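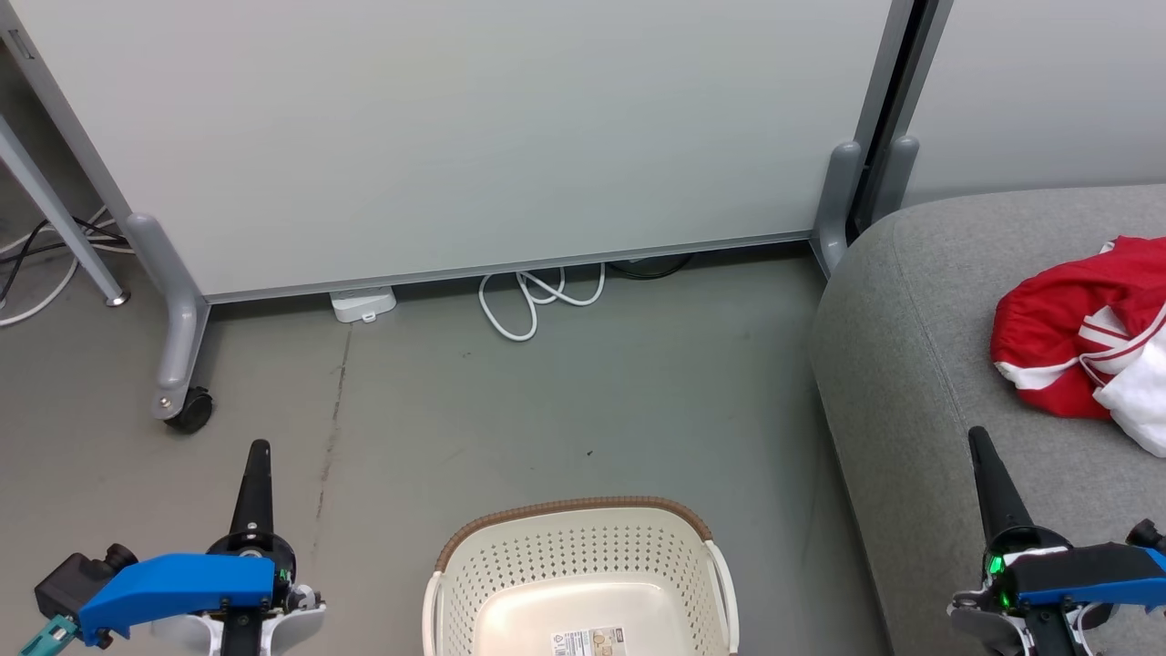
3. 資料と方法

3.1 デケロ領請願書の概要

本節では、本稿で用いる資料の成り立ちと、それを読むために採用した方法を述べる。対象は、19世紀後半にデケロ(Dekero)領の借地農が地主または差配人に宛てて書いた請願書である。請願書の多くは地代の減額、支払いの延期、または立ち退き通知の取り消しを求めている。少数ではあるが、隣人との境界の争い、泥炭の採掘権、壊れた排水路の修理についての請願も含まれる。

デケロ領の請願書は、長い間、地代帳簿の付属書類として扱われてきた。帳簿は数字を与えるので、経済史の研究者にとって使いやすい。それに対して請願書は、綴りが不統一であり、日付のないものが多く、書いた人が本当に借地農本人であるかどうかもわからない。したがって先行研究では、請願書は帳簿の数字を説明するための短い引用として現れるだけであった。筆者は、この扱い方に不満を持っている。請願書は帳簿の注釈であるだけでなく、土地をめぐる交渉の一部分であり、それ自体の順序と言葉の規則を持つと考えるからである。

この考えは、回想録の読み方とも関係する。土地闘争の時代については、政治家、旅行者、地主の家族などが多くの個人的な記録を出版した。それらの回想録では、借地農はしばしば集団として登場する。彼らは集会に集まり、行進し、警官隊と向かい合う。しかし、ひとりの借地農が冬の間にどのように手紙を準備し、誰に代筆を頼み、返事をどのくらい待ったかという点は、ほとんど書かれていない。回想録の著者にとって、それは見る機会のない出来事であった。請願書は、この部分を不完全な形で補う。

ただし、請願書を「民衆の声」と呼ぶことには慎重でありたい。請願書の文章は、受け取る側が認める形式に従って書かれている。書き手は自分の考えを自由に述べたのではなく、地主の事務所で読まれる可能性のある文を選んだ。本稿が明らかにしたいのは、書き手の内面ではない。書き手がどのような言葉を有効であると判断したか、そしてその判断が時期によってどのように変わったか、という問題である。

3.2 資料の伝来

デケロ領の文書は、現在、二つの群に分かれて保存されている。第一の群はニヴホルム(Nivholm)の文書館にあり、差配人の事務所で受け取られた書類を中心とする。第二の群は、領地の売却を扱った法律事務所の名前をとってシェイク(Sheikh)文書と呼ばれ、同じ文書館に後から寄託されたものである。二つの群は、もともとは一つの事務の流れの中で作られた。しかし、領地が分割して売られた時に、まだ解決していない案件の書類だけが法律事務所へ渡された。そのため、ある借地農の最初の請願書は第一の群にあり、二通目以降はシェイク文書にある、という場合が起こる。

この分離は、研究上の重要な問題を生む。第一の群だけを読めば、請願は一回で終わったように見える。返事が書き込まれていない請願書は、無視された請願書であると解釈されやすい。しかし、シェイク文書を合わせて読むと、同じ人が言葉を変えて何度も請願を繰り返していたことがわかる。筆者は最初、第一の群のみを用いて分析を始めたが、途中でこの偏りに気がつき、すべての分類をやり直した。

第一の群の請願書は、受け取られた順に束ねられていたと考えられる。束の外側の紙には、差配人の事務員の手で季節が書かれている。ただし、文書館に入る前に一部の束が解かれ、紙の大きさによって並べ替えられた。この並べ替えがいつ行われたかについては、記録がない。筆者は、折り目の位置、虫食いの穴の重なり、封をした跡などを手がかりにして、もとの順序の復元を試みた。穴の重なりは特に有効であった。隣り合っていた紙には同じ位置に同じ形の穴があるので、何枚かの紙を続けて並べれば、束の一部が再び現れる。穴のない紙については、復元を行わず、順序不明とした。

シェイク文書の方は、案件ごとに包まれている。包みの表には土地の区画名と「継続」または「終了」の語がある。この語は法律事務所の立場からの判断であり、借地農にとって案件が終わったことを意味しない。「終了」と書かれた包みの中に、その後に届いた請願書が折りたたまれて入っている例もある。事務所はその紙を捨てなかったが、包みの表の語を直すこともしなかった。

3.3 対象の範囲

二つの群を合わせた請願書は1,264通であり、写しと裏面の書き込みを含めた撮影画像は2,439枚となった。本稿の分析は、2019年6月1日の時点で翻刻が終わっていたものに基づいている。その後に見つかった紙片は、数に加えていない。

請願書として数えたのは、次の条件を満たす書類である。まず、地主、差配人、またはその事務所に宛てられていること。次に、借地または借地に付属する権利について、何らかの決定を求めていること。領収書に短い願いの言葉が添えられただけのものは、含めなかった。この線引きには迷いがあった。たとえば、領収書の余白に「次の支払いは牛の市の後まで待っていただきたい」という意味の文がある場合、それは機能としては請願である。しかし、このような余白の文は、支払いが行われた場でそのまま書かれたものと思われ、準備された手紙とは作られ方が異なる。本稿では書き方の形式を問題にするので、除外することにした。

連名の請願書は、署名の数にかかわらず一通として扱った。連名のものは93通ある。署名には同じ手で書かれた名前が並ぶことが多く、名前の横に十字の印だけがあるものも見られる。十字の印は字を書けないことの証拠であると説明されることが多いが、筆者はこの説明をそのまま採用しない。ある請願書では十字の印を用いた人が、別の書類では自分の名前を書いている。連名の場では、他の人と同じ形で印をつけることが望ましいと考えられたのかもしれない。あるいは、代筆者が急いでいて、全員に印を求めたのかもしれない。どちらであるかを決める材料はない。

立ち退き後に書かれた請願書も対象に含めた。法律の上では、その書き手はすでに借地農ではない。しかし、彼らは自分を借地農と呼び続けており、宛先や挨拶の形式も変えていない。この呼び方の維持は、第5節で論じる問題の一つである。

3.4 翻刻の方針

翻刻は、すべて文書館の作業室で行った。室内にはキャスターのついた脚を持つ白い仕切り板がある(図1)。原本の閲覧と画像からの入力は、同じ日に続けて行うことを原則とした。画像だけを見て入力すると、インクの染みと句読点を区別できないことがある。また、紙の裏から透けた文字を、表の文字として読んでしまう危険がある。疑わしい箇所はその場で原本に戻って確かめ、それでも読めない場合には読めないと記した。

図1 作業室の仕切り板

綴りは、原本のとおりに入力した。現代の標準的な綴りに直した形は、別の欄に入れた。請願書の綴りには、書き手の発音や学んだ教科書の影響が残っている可能性がある。はじめから標準形に直してしまうと、代筆者を区別するための重要な手がかりが失われる。大文字の使用、行の終わりでの語の切り方、削除された語も、読める限り残した。

削除された語には、特別な注意を払った。線で消された語が読める場合、それは書き手が一度選んで、その後で適当でないと判断した語である。「要求する」が消されて「願う」と書かれている例は、その代表である。反対に、「願う」が消されて「期待する」に直されたものもある。この二つの方向の訂正が、領地の中で同じ時期に行われていたことは、本稿の議論にとって意味が大きい。訂正が常に穏やかな方向へ向かったと仮定することはできない。

翻刻文の管理には、エヴォデロ(Evodero)を使用した。エヴォデロは、一つの書類に複数の読みを並べて登録することができる。筆者は、読みが確定しない語について、可能性のある読みをすべて残した。検索の際には、どの読みに一致した結果であるかを確かめ、確定しない読みによる一致は集計から外した。この手続きは時間を必要としたが、後で分類の基準を変更した時に、もとの判断に戻ることができるという利点があった。

3.5 代筆者の問題

請願書の研究では、代筆者の存在が最も難しい問題の一つである。デケロ領の場合、文章の中で代筆であることが明らかにされている請願書は少ない。しかし、筆跡を比べると、異なる借地農の名前を持つ多くの請願書が、同じ手によって書かれていることがわかる。教師、聖職者、商店の主人、引退した兵士などが候補として考えられるが、筆跡と職業を直接結びつける証拠は限られている。

筆者は、筆跡の分類にあたり、個人の特定を目的としなかった。同じ手によると判断した請願書を一つの組とし、その組の中で、どの表現が共通し、どの表現が変化するかを調べた。もし代筆者がすべてを決めていたならば、同じ組の請願書は似た文章になるはずである。結果は、部分によって異なった。書き出しの挨拶と結びの祈りの言葉は、組の中で非常によく一致する。それに対して、事情を説明する中間の部分では、一致は弱い。病気の家畜の名前、石垣の位置、前の差配人が口頭で与えた約束など、依頼人が話さなければ書くことのできない事柄が、ここに集まっている。

このことから、請願書を少なくとも二つの層に分けて読む必要がある。外側の層は形式であり、代筆者の知識に大きく依存する。内側の層は、依頼人の話が代筆者の文を通って残ったものである。もちろん、二つの層の境界は明確ではない。代筆者が依頼人の話を聞きながら、有効と思われる事実だけを選んだ可能性は常にある。たとえば、同じ組の請願書では、飲酒や賭けによる損失はまったく述べられない。すべての依頼人にそのような損失がなかったと考えるより、書かないという助言があったと考える方が自然であろう。

さらに、代筆者の側にも時間による変化がある。ある組では、初期の請願書は長い挨拶を持ち、地主の父や祖父の慈悲に触れている。後期になると、同じ手が、挨拶を短くし、すぐに地代の額と土地の質の比較に入る。この変化は、代筆者が新聞や集会を通して新しい論じ方を学んだことを示すかもしれない。しかし、差配人が交代したために、古い家の記憶に訴える書き方が役に立たなくなった、という説明も可能である。第4節では、この二つの説明を、差配人の交代の前後で比較する。

3.6 日付の推定

日付のない請願書については、内容から時期を推定した。最も利用しやすい手がかりは、地代の支払い期である。デケロ領では春の支払いが4月に置かれていた。「次の支払い」や「過ぎた支払い」という表現があり、同時に種まきや子羊についての記述があれば、請願書の季節を狭い範囲に決めることができる。年の推定には、帳簿に記された区画の借り手の変更を用いた。

気象についての記述は、補助的にのみ用いた。借地農は悪い天候を減額の理由として挙げるが、「近年の雨」や「今までにない寒さ」のような表現は、定型として繰り返される。一つの請願書に書かれた雨が、実際にその年の雨を指すかどうかは確かでない。ある家族の請願書では、母の名前で書かれたものと、後に息子の名前で書かれたものに、雨についてのほとんど同じ文が現れる。家に残っていた下書きを再び用いたのであろう。下書きの保存は、請願が家族の技術として受け継がれたことを示唆する点で興味深いが、日付の推定には障害となる。

推定の確かさは三段階で記録した。帳簿の記載と請願書の内容が一致するものを「確実」、季節または年のどちらか一方のみが決まるものを「部分的」、そのほかを「不明」とした。時期による変化を論じる時には「確実」のものだけを用いる。「不明」の請願書は、語彙や形式の例としては引用するが、変化の証拠としては用いない。

3.7 返答の読み方

請願書の多くには、裏面または上の余白に、事務所による書き込みがある。書き込みは短く、「否」「保留」「現地を見ること」などの語が中心である。本稿では、これらの書き込みを返答と呼ばず、処理の記録と呼ぶ。実際に借地農に伝えられた言葉が、書き込みと同じであったとは限らないからである。

処理の記録と、その後の帳簿の数字を比べると、両者は必ずしも一致しない。「否」と書かれた請願の後に、地代が下げられている場合がある。逆に、「認める」と書かれているのに、帳簿に変化がない場合もある。前者については、請願を公式には断りながら、支払いの場で個別に減額を行うという慣行があったと推測される。この方法によれば、差配人は先例を作ることなく、隣人たちの新しい請願を避けることができた。後者については、減額が滞納分との相殺によって行われ、帳簿の別の箇所に記入された可能性がある。

このような不一致があるため、本稿では請願の「成功」と「失敗」を単純な二つの区分としては扱わない。成功率を計算することは技術的には可能である。しかし、その数字は、事務所の記録の習慣を測ったものになる危険が大きい。代わりに、書き込みが次の請願書の言葉にどのような影響を与えたかを追うことにした。「現地を見ること」という処理を受けた案件では、次の請願書に、土地の具体的な状態についての記述が増える。訪問した事務員の質問が、請願書の内容を変えたと考えられる。

3.8 引用の規則と言葉の壁

引用する請願書には、群の略号と整理番号をつける。本文中の日本語訳は、すべて筆者による。原文の文法的な乱れを日本語で再現することは試みなかった。誤りを誤りとして訳すと、書き手が無知であるという印象を与えやすい。また、どの乱れを訳に反映し、どの乱れを反映しないかを選ぶ段階で、筆者の好みが入ることは避けられない。原文の綴りが議論に関係する場合には、注で示す。

訳語についても説明が必要である。請願書では、地主への呼びかけに多くの敬称が用いられる。日本語の敬称は原語よりも種類が多いので、訳者は原文にない区別を作ってしまうことがある。筆者は、原文で異なる敬称には異なる訳語を、同じ敬称には同じ訳語を当て、文脈によって変えることをしなかった。このため、訳文には不自然に固い箇所が残っている。

「権利」という訳語の使用は、原文に対応する語がある場合に限った。借地農が慣習や長年の使用について語る時、現代の読者はそれを権利の主張として理解する。けれども、初期の請願書では、その語は避けられることが多い。語が現れる時期と、主張の内容が現れる時期には、ずれがある。訳文で「権利」を自由に使用すれば、このずれは見えなくなってしまう。慣習についての表現は「習わし」、地主が与えた許可についての表現は「お許し」と訳し分けた。

引用の長さは、一つの請願書につき原文で300語までとした。これより長い請願書については、省略した箇所を記号で示し、省略した部分の主題を短く補った。家族の病気や死についての記述は、議論に必要でない限り省略した。

次節では、以上の方針に従い、挨拶の部分から順に請願書の形式を検討する。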